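Par la rédaction – août
Dernière mise à jour : 18 h 30

Nirneo enregistre son troisième album à Lemma, studio installé dans l'ancienne filature Delton. Le batteur Wycliffe Massawe y a terminé ses prises en huit jours. « Tout est capté à 70 BPM, sans clic sur les couplets », précise-t-il. La caisse claire est accordée plus bas que sur Zamell, le disque précédent, et la grosse caisse ne reçoit que deux micros.

Sur 30 ébauches, le groupe en a conservé huit. « Les autres reposaient sur le même riff en ré, transposé. » Les guitares passent par un seul ampli, réenregistré ensuite dans la cage d'escalier – la réverbération y dépasse deux secondes. Le chant reste à faire. Massawe ne participera pas au mixage : « Je remonte toujours les cymbales. »

À lire aussi
Zamell : la réédition vinyle détaillée
Lemma change de console
Nirneo : les dates d'automne
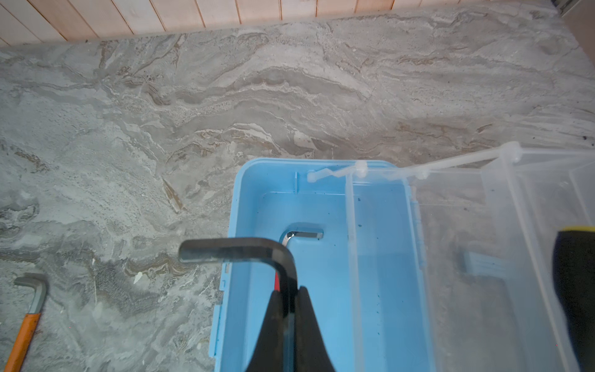
Le nouvel album contiendra-t-il des morceaux écrits pour Zamell ?
Un seul, dont la batterie a été entièrement rejouée.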